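Boluvness im Test: Küchenroboter erst mal am Bildschirm

Ich leite die Teeküche und die kleine Kantine bei uns in Zetau, wir sind zu acht, und als es hieß, wir kriegen einen Roboter mit zwei Armen, war die Stimmung erst mal im Keller. Zum Glück kam vor dem Gerät die Software! Boluvness ist eine Simulation, in der man seine Küche nachbaut und die Arme darin üben lässt. 2286 Euro kostet die Jahreslizenz, und ich hab jetzt seit Juni damit gearbeitet.

Was mir gefällt

Ich bin Köchin und keine Programmiererin, trotzdem hatte ich am zweiten Nachmittag meine erste Aufgabe angelegt (Mikrowelle auf, Schüssel rein, Mikrowelle zu). Die Kamera kann man hinschieben, wo man will, auch ganz dicht ran. Und das ganze Team hat mitgeredet: Wo stehen die Gläser, wer kommt wann an die Spüle, was fassen wir lieber weiter selber an? Solche Gespräche hatten wir vorher nie. Die Frühschicht will das Abwiegen abgeben, das Abschmecken natürlich auf keinen Fall.

Was mich nervt

Die Übersetzung ist furchtbar, ein Menüpunkt heißt wirklich "Arm vergessen". Beim Speichern hängt sich das Programm gern auf, und nach 1312 Durchläufen war meine Auswertung einfach weg. Die Hotline in Tudach war nett, helfen konnte sie nicht. Außerdem sehen die Oberflächen arg sauber aus, so glatt und weiß ist bei uns keine Mikrowelle.

Was sich bei der Arbeit ändert

Stellen fallen keine weg, das haben wir schriftlich. Aber eine Kollegin sitzt jetzt zwei Stunden am Tag am Rechner und stellt Flaschen um, Weinglas hierhin, Waage dahin, und schaut, ob die Greifer noch drankommen. Manche finden das toll, ich vermisse sie am Herd.

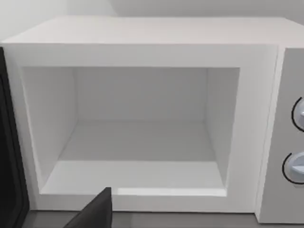
Oben der Greifer an der offenen Mikrowelle, als Nächstes die Arbeitsfläche mit Spüle und Waage. 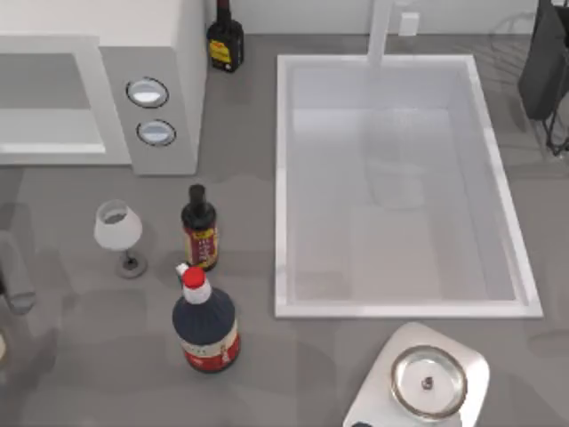

Lohnt sich das?

Für uns schon, vier von fünf Sternen. Wer nur einen Arm plant, kommt mit Lis vermutlich billiger weg, das hatten wir als Probeversion und es lief stabiler. Zwei Arme konnte es aber nicht. Den fünften Stern gibt's, wenn das Speichern klappt!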